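Skip to content
Home > People and Machines > The long life of a two-armed table

Tudor Grecu starts the interview before I have my coat off. He has been looking after the same two-armed cell for three years, and he has been waiting, he tells me, for somebody to ask him a question about fingers.

"People want to hear about the software," he says, pulling a second stool over for me. "I'm happy to talk about the software! But most of my day is fingers and cables. If the fingers close properly and the cables stay out of the way, the rest of it mostly behaves."

The cell is called Midska, after a place where he once spent a very wet camping holiday. It belongs to Hirar, where Tudor shares the upkeep with Domnica Pîrvu, and its work is picking up and sorting shoes. He does the mechanical side and she does the calibration, although they both admit the border between the two has worn away over the years. The cell has its own logbook, a proper paper one with a grey cover, and the last entry when I visited was number 2053. Tudor wrote the first one himself. It says "frame square, kettle broken."

I ask how a morning goes. He begins with the frame, he says, going around the corner joints with a hex key before anything is switched on. Then he follows each cable back from the arm with his hand, feeling for a nick or a flat spot, and only after that does he let the power go on and send both arms to their rest positions.

"I listen to them," he says. "A joint that needs attention has a sort of a grumble to it. Domnica says she can't hear it, but she plays her music very loud."

Domnica, who has come in with the tea by now, says she can hear it perfectly well and prefers to look at the numbers. Her part of the morning is zeroing the grippers. Each one is closed with nothing in it, the position is saved, and then it's opened all the way and saved again. If the two readings have wandered from the day before, she wants to know why before any shoes go near the table.

"You could just save the new number and carry on," she says. "We did that for most of a winter and we paid for it. One of the fingers had a loose screw, and every morning we were very politely writing down that it was a bit looser."

After the zeroing comes what they call the slipper check, a name that has stuck even though they use all sorts of footwear. The grippers are brought down slowly onto something soft, and the two of them watch how the tips meet it. Sandals are good for this, Tudor says, and he likes a dark pair and a light pair so that he can judge the fingers against both.
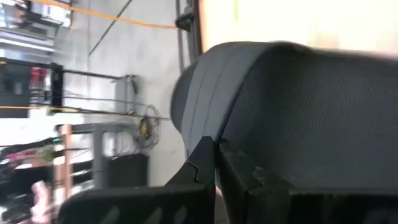
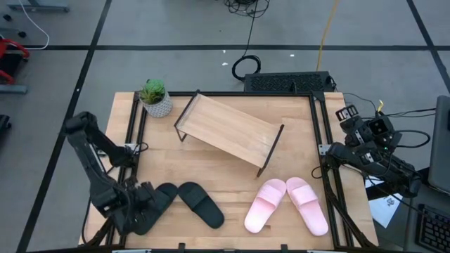
"Black fingers on a black strap, that's the one that gets you," he says. "You lean in, you squint, you're sure it's touching and it's a hair above. With the pale ones you know straight away."

When a check goes badly, the first thing he suspects is the tips. He keeps spares in a biscuit tin, each in its own little bag with the fitting date pencilled on it, and he changes them as a pair even when only one looks tired. He used to change them singly to save money. The gripper would then close slightly to one side, the shoe would swing, and Domnica would spend her afternoon hunting for a fault in the calibration that was never there.

She nods at this for quite a long time.

The biggest repair they've had was a wrist joint, in January, with the heating off in half the building. The bearing came from Pendell and the first one was the wrong size, so the arm sat under a tea towel for 11 days. Tudor remembers the reassembly mostly for his cold hands. He had photographed every layer as it came apart, laid the screws out in order on a strip of masking tape, and still ended up with one over.

"I took the whole thing down again," he says. "It was from my glasses."

The cables have their own rules, and they are mostly Tudor's. The arm must be able to go to the far end of its reach without pulling, and come right back without making a loop big enough to catch on something. He ties them by hand with hook-and-loop strips and won't have plastic ties near a moving joint. A colleague by the name of Pascu once did the whole arm in plastic ties as a favour, very neatly, and Tudor spent the evening snipping them off. They're still friends, he assures me.

I wonder aloud whether the two of them ever get bored with it. Domnica thinks about that. The routine takes 70 minutes if nothing is wrong, she says, and she has come to like it the way some people like doing the dishes. She gets her best ideas during the zeroing and writes them on her wrist if the logbook is out of reach.

Tudor's next job is the table height. He would like to bring it up a little so that the arms don't have to stoop so far at the near edge, and that means doing all of the calibration again from the beginning. He has mentioned it to Domnica twice. She tells me she's still thinking about it, and asks if I'd like more tea.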